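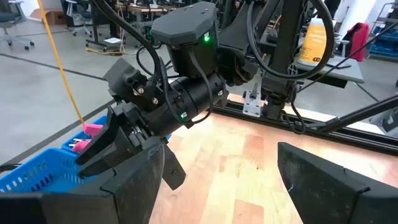
Home > Tidying > Galleries

Blue Baskets and Other Small Victories

Print this page | E-mail to a friend

Oct 10, 2023

I've been on a basket kick lately (sorry, wallet!) and so many of you keep asking how I sort the little stuff. Pink things go in blue plastic, the kind with slots down the side, so I can spot them from across the room. The butcher-block top gets wiped after every sort, even the lazy ones.

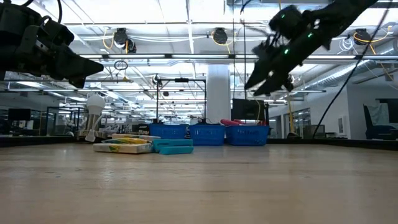
Isla Lowther

Three blue baskets in a row along the back, and the widest one is my favorite – there's something pinkish-red poking up out of it already! Flat packages get stacked, teal foam blocks go right next to them. I'd love 6 more baskets by December.

Comments

Carleen Mahuika: That teal! Do the blocks get a basket too?

Flynn Trevaskis: I bought 20 of these for the garage and still can't find my tape.

Noeline Henare: Flat stuff on the bottom, always.

Previous | Next | Back to top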